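How to Give Notice of a March or Rally

Filing a notice for a street demonstration is mostly paperwork, and most of the trouble people run into comes from starting late. These steps follow the process in Stokell, where a labor group, tenants' union or neighborhood association has to file with the city clerk before it can use a traffic lane or a public square. Other towns use different forms and deadlines, so check with your own clerk before you rely on anything below.

Before you start

You need one person who will sign the form and answer the phone. The city calls this person the responsible party. It can be a member of the group or an officer of it, but it has to be an adult who will be at the event from start to finish. You also need a route, a start time, an end time and an expected turnout.

Step 1. Find out if you need to file

If you plan to stay on the sidewalk, obey the crossing signals and leave room for other people to pass, you do not need to file in Stokell. You do need to file if any of these apply:

You will walk in the street.
You will set up a stage, tent or generator.
You will use a sound system after 8 p.m.
You expect more than 2,000 people in Simanjuntak Square, with or without equipment.

Step 2. Pick the route

Walk it first at the same hour you plan to march. Look for construction fences, bus stops, hospital entrances and narrow spots. Write down every street name and every turn in order. The clerk will send back a route that says "downtown to the square" and you will lose your place in line.

The square holds 3,000 people when the fountain side is open. When the fountain side is fenced off, as it usually is in September, use the lower number on the city's site map. Plan where people will stand if more show up than you expected. The park strip along the river side is the usual overflow area and should be listed on the form as a second location.

Step 3. Estimate your turnout

Do not inflate the number to look strong. The estimate decides how many marshals you must provide and how many lanes the police close. Use your last event if you had one. The Flomo warehouse workers put down 1,124 on their form last year, which was the number of people who had signed their pledge sheet, and that was accepted without questions. A sign-up sheet or a count of members is enough.

Step 4. Fill out the form

The form is 11 pages, but you can skip the parade float section and the food vendor section. Print it and work in pen if you are filing in person. Clear a desk or table big enough to lay the pages out side by side, since the route on page 3 has to match the map on page 9 and the street closure list on page 10. 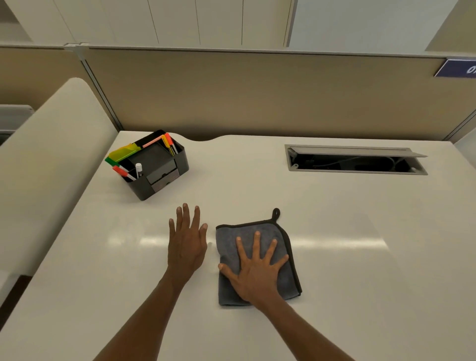 Hands on a desk, the right one on a folded gray towel.

Sign both signature lines. The second one is on the insurance page and is easy to miss. If your group has no insurance, check the box for a waiver and attach a short letter saying the event is political speech and free to the public. Keep the letter to one page.

Step 5. File it

Deliver the form to the clerk's window or upload it through Foltora, the city's online filing system. Foltora accepts PDF files only. The map has to be a separate file. After uploading you will get a receipt number on the screen. It is not emailed, so write it down or print the page.

The window closes at 4 p.m. Anything handed in later is stamped with the next business day.

Step 6. Go to the police meeting

A traffic officer will call the responsible party to set up a meeting. Bring two copies of the map and a list of your marshals with cell numbers. Expect to be asked about the start time, the lead vehicle and how you will clear the street at the end. If the officer asks for a route change, ask for it in writing. You can agree on the spot or take it back to your group.

Step 7. If you are turned down

The denial letter has to state a reason. The usual ones are a conflict with another event or a missing page, and both can be fixed by filing an amended form under the same receipt number. If the reason given has to do with your message, talk to a lawyer or a civil liberties group the same day. The time to appeal is short and is printed at the bottom of the letter.

On the day

Carry the stamped permit on paper.
Give a copy to the marshal at the front and the marshal at the back.
Keep the end time. Sound equipment has to be off when the permit runs out, even if a speaker is not finished.
Take signs and trash with you. Cleanup charges go to the responsible party.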